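Fog right down on the water at Tuvstead this morning and I am so happy about it! Couldn't see the far side of the harbor until after nine.

Dew point and temperature were sitting on top of each other all night, wind next to nothing. Textbook radiation fog, and it filled the valley first, then spilled out past Figueroa Point.

Milagros Lorente was up on Dendik Hill above all of it, in full sun. Jealous!!

Visibility by the pier bottomed out around 15 yards. We haven't had one this thick since June.

Next up: a weak front tonight. Models keep going back and forth on rain, but I like the wetter run. Winds west at 19 mph behind it, so no fog tomorrow (sob).

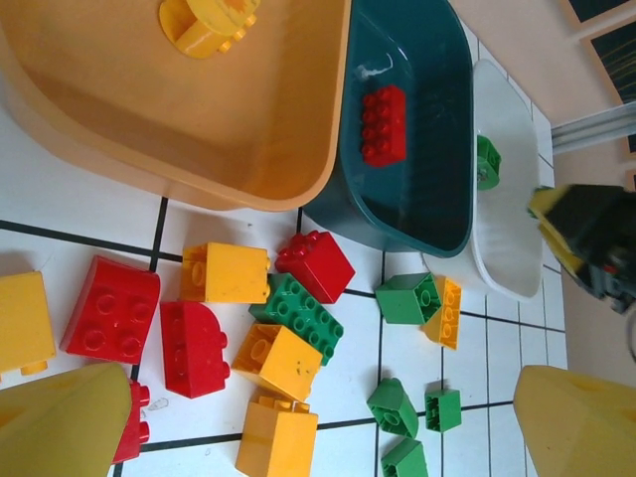
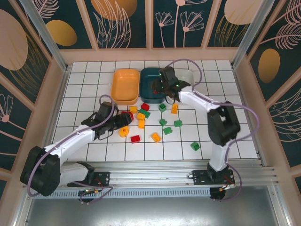
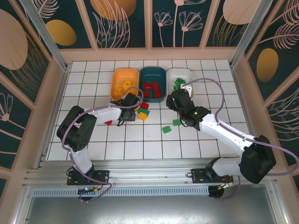
Tuvstead Sky Notes, No. 7

Rain gauge is emptied and ready. Send me your totals!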